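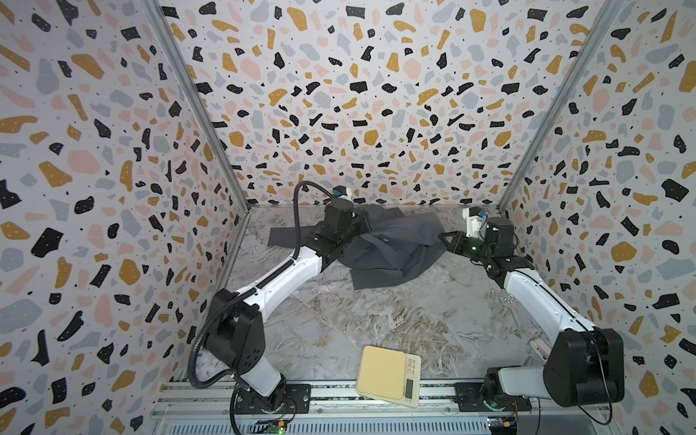 Folding laundry by remote: Mandagi wraps up first 274 hours

The two-arm cell at Mandagi ran late again Sunday, and by the time the lights went off the tally stood at 3,581 recorded folds. Shirts mostly. Some sweatshirts, a few things with hoods that everyone hates.

The project is called Nekico. The idea is simple enough. A person drives both arms by hand from a pair of smaller copies of the same arms, one in each fist, and every pinch, drag and flip gets saved along with the camera views. Later the software trains on the lot and tries to do it alone.

Getting good recordings is the slow part. Dark clothes are the worst of it, says Finn Wegener, who runs the operator shifts. "Charcoal on charcoal, you lose the sleeve. You see a lump. You have to pull one corner out and hope its the cuff."

The usual start is a heap. Garment gets dropped near the back, never laid out, and the operator has to find an edge with one gripper before the other comes in. New drivers tend to close both at once and end up stretching the collar. Wegener makes them do the first grab one-handed for a whole shift.

Four operators are trained so far, working in turns of 3 hours. Ida Engelhardt has the most folds on the board and the cleanest ones too. She was a theater dresser before this. Her advice to the newer people was to slow down on the release. Most bad takes happen when the jaw opens too quick and the fabric jumps back.

Bad takes are kept, by the way. They get a tag and go in a seperate folder. Shinji Uchida, who handles the training side, wants more of them, especially the ones where the operator drops a sleeve and then recovers it. "If it only ever sees perfect folds it has no clue what to do when one goes wrong," he said.

The enclosure walls got a speckled print earlier in the year, and the worktop has a marble pattern. Busy on purpose. Uchida swaps the prints every few weeks so the software doesn't get attached to one background. Plain white is next, then something striped.

Not everyone is sold. Henrik Görtz of Tandusine, the linen service that is paying for part of the work, came by and asked how long a shirt takes. Roughly a minute and a half with a good operator. His staff do it in a few seconds. He said he'd be back when the number looks better, but he did stay for an hour and had a go on the controls himself. Got one T-shirt into thirds, sort of.

First tests without a human driver are set for August. Tees only. Hoods come later, if at all. Until then more recording, and Mandagi is looking for two more operators for evenings. No robot experience needed, steady hands a plus, and you get shown everything on the first day.

Reporting by Jana Kleinschmidt

Recent items
Bandside opens second repair shop near the canal
Tandusine adds night pickup for hotels
Short course in gripper maintenance is full, waitlist open
Nekico operators: how the evening shift works

Contact the newsdesk | © Bandside News | Back to top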